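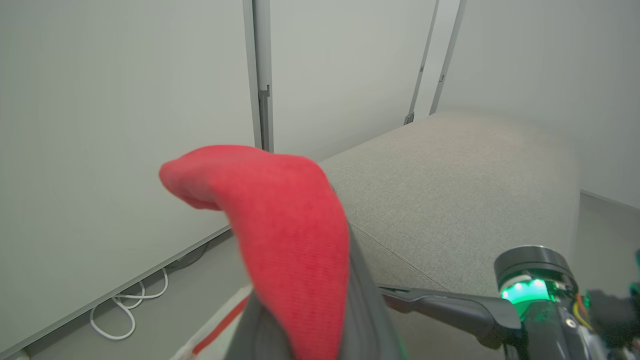 A red ribbed sock, held up by the gripper.

I've been off the big social apps (mostly) since the start of the year, and a few of you have asked what I've been using instead. The answer is Gurkorside, which I signed up to in January after my sister's running club moved all its route planning there. I've now had it on my phone and my elderly laptop for long enough to have opinions, so this is the long review I kept promising in the comments.

If you haven't come across it, Gurkorside is a group messaging app with a noticeboard bolted on. You join "rooms", each room has a chat on one side and a board on the other, and things you pin to the board stay there until someone takes them down. There are no follower numbers anywhere. You can't see how many people liked something because there isn't a like button, only a little set of six reactions that vanish after a day. I thought I'd hate that and I really don't.

Setting up took me one cup of tea. You need an email address but not a phone number, which I was very pleased about, and it didn't go rummaging through my contacts either. It did ask three separate times whether I wanted notifications. The third time I gave in, and then spent the evening working out how to turn most of them off again (it's under Rooms, then the cog, then Quiet, and why it isn't under Notifications I couldn't tell you).

The chat itself is lovely to use. Messages arrive quickly, even on the rubbish signal I get in the kitchen, and if you lose connection halfway through typing it keeps your draft. Search is the star for me. I belong to one room with 238 people in it, all of them talking about allotments and sharing recipes for the same four vegetables, and I can type "leek" and get to the pie recipe from February in a second or two. Try doing that in the family group on any of the usual apps! You'd be scrolling till Christmas.

Photos are a mixed bag. On the free plan they get squashed down a fair bit, fine for looking at on a phone but not something you'd want to print. You get albums, and the albums can be shared outside the room with a link, which my parents managed without ringing me once. Video is worse. Anything over a couple of minutes takes ages to upload and twice it simply stopped at the end and made me start over. I tried on home broadband and on 4G and got the same result both times, so I don't think it was me.

Calls are okay. We did a family quiz over it at Easter with nine of us on and the sound held up well, though my brother froze every time it was his turn to answer (suspicious). There's no background blur, so tidy up first. You also can't share your screen from a tablet, only from a computer, and I only found that out with everyone sitting there waiting for the picture round.

Now the money. The free plan gives you rooms of up to 200 people, so our allotment lot had to have one person upgrade before we could all squeeze in. Paid rooms go up to 2,000, and only the person who owns the room has to pay, which seems fair enough. What I like less is that the paid plan renews by itself and the reminder email comes two days beforehand. Two days! I'd want a fortnight at least.

I did try a couple of others before settling. Rurkton is the prettier app by a mile, all soft colours and nice big buttons, but it kept suggesting strangers to me and I'd left the last place to get away from exactly that. It also drained my battery so badly I was carrying a charger to the shops. Olaniyan is much closer to Gurkorside and I'd happily use it, especially for the calendar – proper shared events with reminders, where Gurkorside makes you pin a date to the board and hope people look. The trouble is that I couldn't persuade a single relative to install it, and a messaging app with only me on it is just a diary.

Privacy, quickly, as I'm no expert. Chats between two people are encrypted end to end according to the settings page, but big rooms aren't, and the app does say so when you create one. You can download everything you've ever posted as a zip file. Mine had 621 photos in it, all in date order with sensible names, and I've put that on a memory stick in the drawer. Deleting the account looks easy as well, two screens and a password, though obviously I haven't gone through with it.

Support was better than I'd expected. When the desktop version refused to open after an update I wrote to them in the evening and had a reply by lunch the next day, from what seemed to be a real person, telling me to remove an old folder. It worked first go. There's a help forum too but half the answers are from two versions ago and the menus have all moved since.

Things I'd like them to fix, in no special order: the video uploads, the daft place they've hidden the notification settings, and the dark mode, where the links go a shade of purple I can hardly read. A proper calendar would be nice too. They've said one is coming in May and I'll update this if it turns up.

I'm giving it four out of five. If your lot are already on there, or you're the sort of person who can bully a family into downloading something, go for it. If you mainly want to send long videos, have a look at Donley first, which I've only used on a friend's phone but which got through a whole school concert without a wobble.

Posted 2021-04-24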